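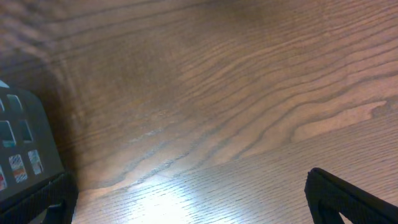 Vista de la cámara de muñeca: dedos de la pinza, tablero y costado calado de la cesta.

LISTA DE INSPECCIÓN TRAS PARADA POR FALLO
Célula bimanual de mesa, llenado de cesta con envases de alimentación
Planta: Clerport
Revisión realizada por: Narayanan Namboodiri
Turno: mañana, marzo
Procedimiento aplicable: Brurnine, hoja 2

Claves: C = conforme; NC = no conforme; OBS = conforme con observación; NA = no aplica.

0. Motivo de la inspección

Durante la secuencia de llenado, el brazo derecho no abrió la pinza al recibir la orden de soltar y continuó el desplazamiento con el envase sujeto. El operador pulsó la parada de emergencia. Sin daños personales. El registro del controlador muestra un retardo de 170 ms entre la orden y la primera respuesta del actuador, seguido de error de comunicación en el bus de la muñeca. El ciclo afectado fue el 92 de la serie.

1. Parada y aislamiento

1.1 Seta de emergencia accesible desde el puesto del operador: C
1.2 Corte de par en ambos brazos al pulsar: C. Comprobado con cada brazo en reposo y en movimiento.
1.3 Rearme solo manual: C
1.4 Caída del brazo al perder par: OBS. El brazo derecho desciende despacio hasta apoyar. Con la pinza encima de la cesta, el apoyo se produce sobre el borde. No se deben introducir las manos en la cesta hasta que el brazo esté detenido.

2. Pinzas

2.1 Dedos sin grietas ni holgura apreciable: C
2.2 Apertura completa sin carga, ambos lados: C
2.3 Apertura con envase flexible sujeto: NC en el lado derecho. Falla de forma intermitente. Repetida 13 veces, con 2 fallos.
2.4 Apertura con caja de cartón sujeta: C
2.5 Límite de corriente de cierre igual en ambas pinzas: NC. El lado derecho tenía cargado un valor superior al del procedimiento. Corregido durante la inspección; pendiente de averiguar cuándo se modificó.
2.6 Piloto de estado de la muñeca: OBS. El piloto permanece verde durante el error de bus. Indica alimentación y no debe tomarse como confirmación de que la pinza obedece.

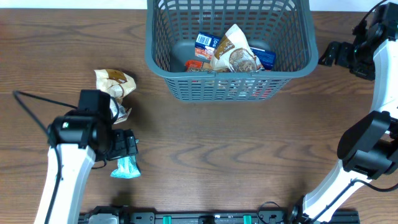
3. Cableado

3.1 Conectores de muñeca asentados: NC en el lado derecho. El conector cedía al tirar con dos dedos. Se ha reasentado y se ha puesto brida.
3.2 Bucle de cable con longitud suficiente en todo el recorrido: C
3.3 Cable sin roce contra el tablero ni contra la cesta: OBS. En posiciones bajas, el cable del brazo izquierdo llega a tocar la mesa. Sin desgaste en la cubierta.
3.4 Cable sobrante recogido junto a la base: C

4. Fijación y superficie

4.1 Perfil de montaje sin desplazamiento: C
4.2 Pinzas de sujeción verdes apretadas: C. Repasadas las dos a mano.
4.3 Cesta en su posición: OBS. No hay topes; un contacto lateral del dedo la desplaza. Se propone marcar las esquinas en el tablero.
4.4 Reflejos en el tablero: OBS. El acabado brillante produce una mancha clara en la cámara de muñeca. No se ha podido relacionar con el fallo, pero conviene anotarla para el ajuste de exposición.

5. Envases y zona de trabajo

5.1 Envases separados entre sí antes de iniciar: C
5.2 Ningún envase bajo los dedos en la posición de arranque: NC. El procedimiento exige zona libre en torno a la pinza. Se reitera la instrucción al turno.
5.3 Altura de paso sobre el borde de la cesta: OBS. Margen justo con bolsas que cuelgan de la pinza. Subir el punto de aproximación antes de la próxima serie.

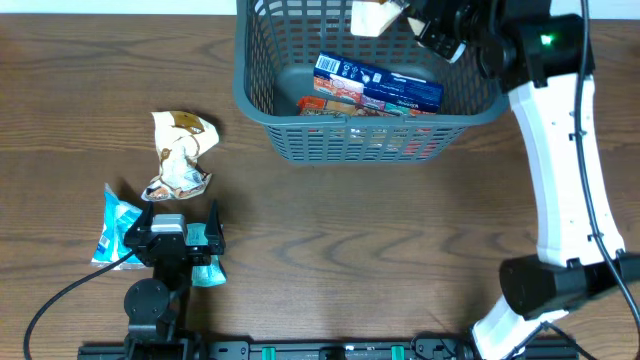

Brazo derecho con una bolsa de color crema sujeta sobre el borde de la cesta.

6. Resultado

Célula NO apta para funcionamiento automático. Se autoriza el movimiento manual a velocidad reducida, con una persona en la seta.

Causa probable: falso contacto en el conector de la muñeca derecha. El valor de corriente del punto 2.5 pudo agravar la retención del envase – no la explica por sí solo.

Acciones abiertas:
– Sustituir el conector de la muñeca derecha. Recambio pedido a Petersen.
– Añadir parada automática por pérdida de comunicación con la pinza. Responsable: Bevembridge.
– Bloquear con contraseña la edición del límite de corriente.
– Repetir los puntos 2.3, 2.5 y 3.1 tras el cambio de conector y adjuntar el registro a esta hoja.

Firmado: N. Namboodiri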